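Unit 6 — Upholstery leathers: structure, finish and care

Read before the practical. Bring the swatch card and the Gover data sheet handed out at the end of Unit 5.

## 6.1 Hide structure

Cattle hide is used for most upholstery leather. In cross-section it has two layers of interest:

- **Grain layer.** Fine, tightly interwoven fibres. Carries the hair follicle pattern and takes the finish.
- **Corium.** Coarser fibre bundles, giving most of the tear strength.

Thick hides are split horizontally. The upper split keeps the grain and is sold as full grain or, if sanded, corrected grain. The lower split has no natural grain. It is either brushed to make suede or coated with a polymer film and embossed. Coated splits can look much like corrected grain from the face side, so check the reverse and a cut edge before writing anything on the job sheet.

Fibre direction matters as well. Leather stretches less along the backbone than across the belly. Seat panels should be cut from the firmer areas, and belly offcuts kept for outside backs and other low-load positions.

## 6.2 Finish classes

| Class | Surface | Absorbs water? | Usual care |
|---|---|---|---|
| Aniline | Dye only, no pigment | Yes, quickly | Dry dusting, specialist cleaning |
| Semi-aniline | Dye plus light pigment | Slowly | Damp cloth, mild cleaner |
| Pigmented | Full pigment coat and clear topcoat | Very little | Damp cloth, mild cleaner |
| Nubuck and suede | Abraded nap | Yes, quickly | Soft brush |

The drop test: place one drop of distilled water on a hidden area and wait one minute. Darkening indicates an open finish. A bead that sits without colour change indicates a sealed one. Do not use tap water, as dissolved minerals may leave a ring on aniline.

Pale colours are nearly always pigmented. They show dye transfer from denim sooner than dark colours do, and the transfer becomes harder to lift once it has moved into the topcoat.

## 6.3 Panel construction

A sewn panel is a weak point and a dirt trap at the same time. Each row of stitching perforates the hide, and each channel holds grit. Note the following on any piece you assess:

1. Seam type (plain, top-stitched, twin needle).
2. Thread colour relative to the hide. Contrast thread shows soiling earlier than the panel does.
3. Depth and direction of channels. Vertical channels on a back cushion shed crumbs to the seat junction.
4. Gaps between seat sections.
5. Hardware under adjustable parts, where the hide flexes repeatedly.

Channelled and tufted covers take longer to clean than flat ones of equal area. The Dendesau worksheet allows for this with a separate line for stitched panels — use it.
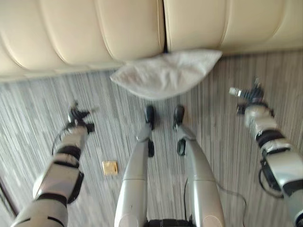
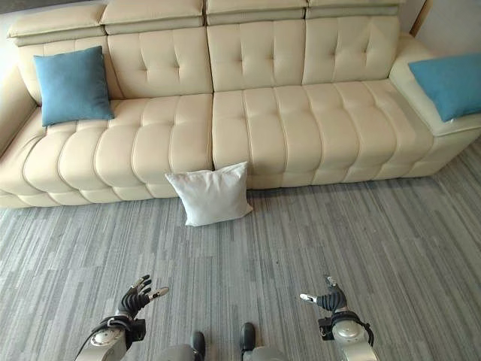
Stitched panels on cream upholstery.

## 6.4 Cleaning sequence

Vacuum first, on low suction, with a soft brush head. Work from the top of the back down to the seat, then along the gaps. Dilute the Sadero cleaner at 6 mL in 200 mL of distilled water. Apply it to a white cotton cloth, never directly to the leather. Wipe with light pressure in the direction of the channels, turning the cloth often. Follow with a second cloth dampened with plain distilled water, and leave the piece to dry away from heaters and direct sun.

Conditioner is optional on pigmented leather. Excess product collects in stitch holes and attracts dust.

## 6.5 Before the practical

- Complete the drop test table for all swatches.
- Read Noguchi, page 71 onward, on topcoat failure.
- Measure out 100 mL of distilled water per bench, in a labelled bottle.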